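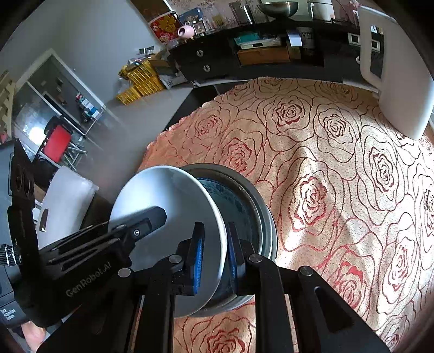

Bowl slips or turns in the fingers when I teach by hand — what is wrong with my demonstrations?

Posted by Trundell, Jan 10, 2023

Good evening to all. I am teaching a table-clearing task with a hand-held gripper, at home, on a round table with a flowered cloth. The object is a white ceramic bowl. I hold the gripper in my hand, take the bowl by the rim, lift it and put it in its place. The recordings are then used to train the arm.

I have 808 demonstrations since August. When I replay the learned task, the arm closes on the rim quite well, but after lifting the bowl turns between the two fingers and comes down on its side. With cups I do not have this problem. Of 78 trials with the bowl, 31 were good. Should I record more, or must I change how I hold it? I should say that in my own recordings the bowl is also often tilted, and I did not think it was important.

Famon
Just record more. I had 2484 before mine was good.

Lo
I do not agree fully with the answer before mine. If the tilt is in your recordings, more of the same will teach more of the same. The arm does not know which part of your movement was wanted and which part was an accident of the wrist.

A bowl held at one point of the rim has all its weight to one side of the fingers, so it wants to turn. I would do it in this order:

1. Look at your recordings at the moment just after the lift. Put the ones where the bowl turned by itself in a separate folder. Do not delete them, you may want them later.

2. Check how the pads sit. One pad should press on the outside of the bowl and the other on the inside, and both should go well below the rim. 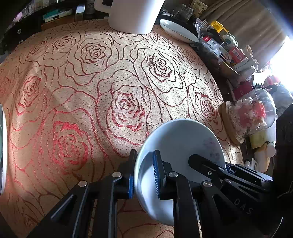 3. Choose one angle for carrying and keep it. A tilted bowl is all right if it is tilted each time in the same way — the trouble comes when it is level in one recording and on its side in the next.

4. Lift slowly for the first few centimetres, and wait a moment before you move sideways.

5. Record a small new set, train only with this, and compare with your old result.

Trodness
Good list from Lo. I want to add the light. If you have a window by the table, record also with the curtain closed and in the evening. My arm learned the task in the morning sun and then missed the rim after dinner. Also, ceramic is slippery if there is any washing-up liquid left on it, so rinse the bowl well and dry it. For the pads I use a cloth with a little warm water.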